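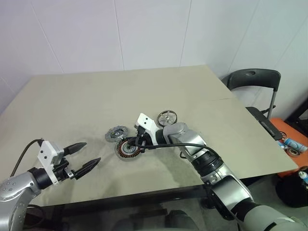
Pale tabletop with gray smudges and scuffs, mostly in the middle.

Workshop > Furniture care > Cleaning a scuffed tabletop

A light table shows everything. Gray marks come from shoes of chairs, from metal, from pencils and from the bottom of dishes, and many people think the surface is damaged. In most cases the mark is only material left on top, and it can be removed in one evening.

You need a soft cloth, a second cloth that stays dry, warm water, dish soap, baking soda and a white eraser of the school type. For deep scratches you will need also sandpaper of grit 3000, but please leave it in the drawer for now.

First wipe away the dust. If you skip this, you rub the dust into the surface and make new scratches. Then put a few drops of soap in a bowl of warm water, wet the cloth, and press it out well. Wash the whole table, also the parts which look clean, or you will get a border between old and new.

Let it dry and look at it from the side, with a lamp standing low. The marks that remain are of two kinds. Gray ones without depth go away with the eraser, with small circles and little pressure. For the stubborn ones, mix baking soda with water to a paste, leave it 5 minutes and wipe. Always try it first on the underside of the table.

If the table is made from two panels, keep the cloth almost dry near the seam. Water goes in there and the edge can swell. I learned this on my own desk in Susimau, where one edge is still a little higher than the other.

The sandpaper is only for a lacquered top with a scratch you can feel with the nail. Use it wet, in one direction, and stop often. On laminate do not use it at all.

Erick Temba wrote me that he does the washing every Thursday and has not needed the paste again. My table gets it once in June.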